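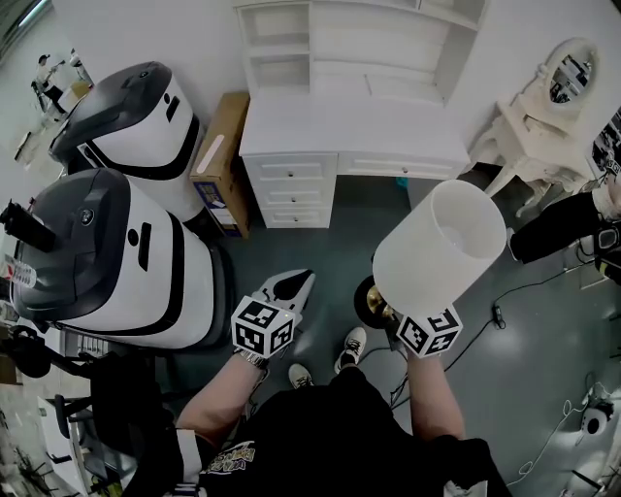

Household robots still slow with small chores, Fovetholm trial shows

A robot that can clear a bedroom in the time a person needs is still some years away, according to the people behind a trial in Fovetholm. The first results were presented in May 2025 by Dinico, a company that develops software for service robots, together with the furniture rental firm Kirkegaard.

The trial looks at ordinary work in furnished rooms: moving a table lamp from one place to another, closing drawers, putting a chair back at a desk. Kirkegaard does this work every day when it prepares apartments for new tenants, and it wants to know which parts can be given to a machine.

For the training material, people do the chores themselves with hand-held grippers. The movements are recorded, and the software learns from them. Until now 195 hours of such work have been collected.

"With the gripper in your hand you quickly understand why it is difficult for the robot," said Viktória Bárány, who leads the project at Dinico. "You have two fingers and you feel almost nothing. A lamp is heavy at the bottom and light at the top, and you must decide where to hold it."

In the tests, the robots were given six chores. They finished five of them without help at least once, but the speed was a disappointment. To move a lamp and set it down again took roughly three minutes. A worker at Kirkegaard does the same in a few seconds.

The chore that failed every time was to pull out a shallow drawer with a small knob, put an object inside and close it again. The machine often lost its hold on the knob, or it pulled at a wrong angle so that the drawer became stuck.

Yupin Nuchit, operations manager at Kirkegaard, is not worried about jobs in her department. She has 20 employees who prepare and clean apartments, and she would like to have more. "If a robot could put the lamps and the chairs in place during the night, we would be very happy," she said. "But today I would need one person to stand next to it, and then I have not saved anything."

She also pointed to the question of damage. Older furniture has thin legs and mirrors that cannot be replaced easily - a small push in the wrong direction can be expensive.

The sports chain Emusport is following the work with interest. It hopes to use similar machines for putting goods back on the shelves after closing time, but has not decided on a test of its own.

The next round in Fovetholm starts in September. Dinico will then repeat the drawer chore with a new type of finger, and beds will be made for the first time.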